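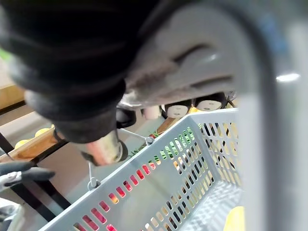 At Sesum, a mock grocery is used to teach a two-armed robot how to shop. The shelves hold produce, the floor is carpeted, and the lessons are given by remote control. An operator moves a pair of lightweight leader arms, the robot's arms follow, and every joint position is stored along with the views from the cameras.

One complete pass through a task is called an episode. For the basket work an episode may last up to 168 seconds, after which the software closes the file and the operator resets the shop. Meng, the package that handles recording, writes the two arms and all camera streams against a single clock. Early versions used separate clocks, and the resulting drift made the first month's data useless for training.

Senyo Abubakari, who runs the sessions, keeps the instructions to operators short. Approach slowly. Close the fingers once. If a grasp fails, recover from it and keep recording. "A clean episode teaches the robot what to do when things go well," he says. "I also want the ones where the operator had to go back for the cabbage."

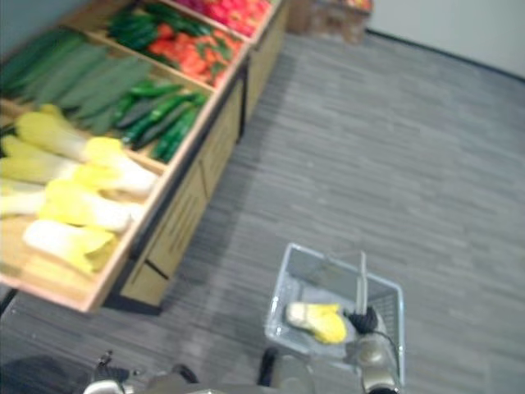

Last updated: 4 August 2020

The basket is a harder object than the produce. Its handle moves, its walls are perforated, and thin plastic gives the depth software poor edges to work with. Operators are asked to bring a gripper in near the handle at a moderate angle and to keep the other arm out of the head camera's view where they can. The wrist cameras cover the last few inches, where the fingers themselves block much of what the head sees.

Force is the weak point of the method. The leader arms in use at Sesum return no feeling of contact, so an operator judges a squeeze by eye. Stindard, which supplies the arms, is testing a version with motors in the handles. Abubakari has tried it and found that it cut crushed produce but tired the wrists. For now, grip current is logged and an episode is flagged if it passes a set limit.

We use cookies to remember your reading preferences. Accept | Manage settings

By the end of May the group had recorded 2036 episodes, of which 217 were rejected in review. The usual causes were a dropped camera stream or a long pause while the operator decided what to do. Pauses matter because a policy trained on them will also pause, often in the same places.

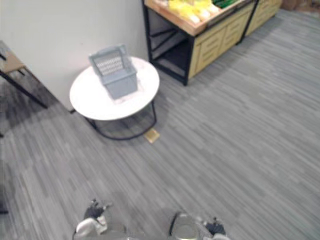
Starting positions

Before each episode the basket is set down at a new angle. Seven operators share the work, and each has a preferred reach, so the rota spreads them across the different layouts.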